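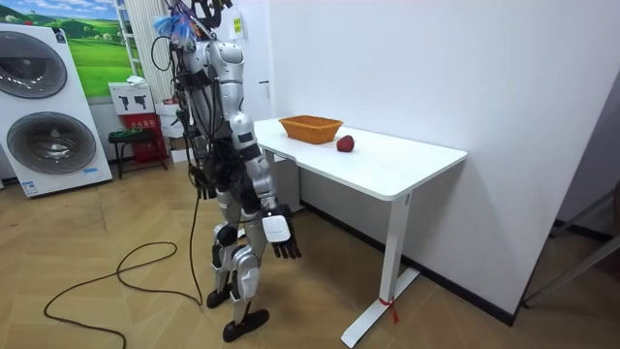 4. Setting the desk before a run

4.1 Stand the robot facing the desk and lay its thick cable in easy loops on the floor, close to the front foot.

4.2 Put the basket on the left and the fruit to its right, with a bit of bare tabletop between them.

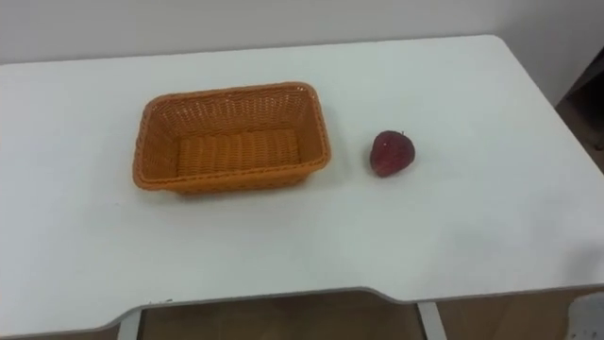

4.3 Let both arms hang, then wait 29 seconds while the head camera settles (do be patient with it!).

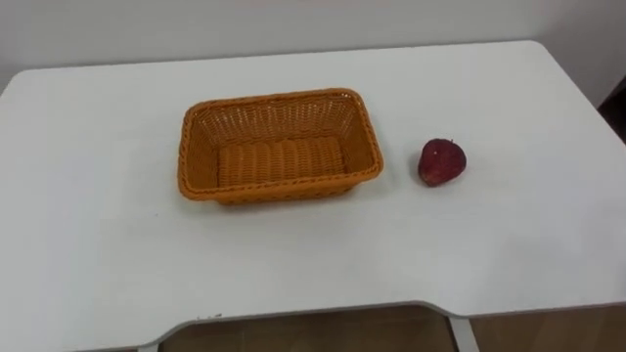
Note: if the view has drifted, repeat 4.3.

Caution: keep your hands off the desk until Lech Wróbel's start-up check is done.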